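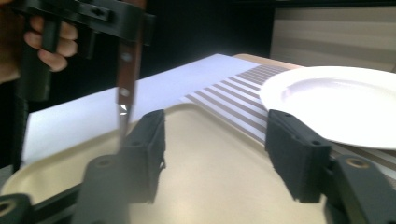

Week 6: When a grip fails

Handout for the Ludlow short course, prepared by Ataahua Bright

Welcome back! Last week was all about getting a gripper to close on things. Today is my favourite session of the course, the one where it lets go. Our case comes from the Prilledus table-setting trials in April: a held knife slipped during a handover from one gripper to the other, turned in the air and landed flat.

What the log shows

The first gripper opened 36 milliseconds before the second had reached its holding force. For that short gap the knife was held by nothing at all. The program had checked that the second pair of jaws had stopped moving, and took that to mean they had hold of something. Jaws also stop when they jam, or when they reach the end of their travel – a lovely bug, and a very common one.

Why a knife makes it worse

A smooth handle between flat pads can pivot even when the grip is firm. The further the weight sits from the pads, the more readily it swings. Point down is the steadiest way to hang a knife, but it also puts the tip closest to whatever is underneath, including fingers.

Rules for our own bench

Use the blunt practice knife until Eckhard Frerichs has signed your handover code.
Keep hands on the grips and well behind the jaws.
If something falls, let it fall. Do not try to catch it!
Never release on position alone. Wait for the force reading as well.

For next time

Read the Mosquera notes on slip, pages 2 to 6, and bring a sketch of a release check that would have caught this fault. Rough pencil is fine – I'd love to see some odd ideas.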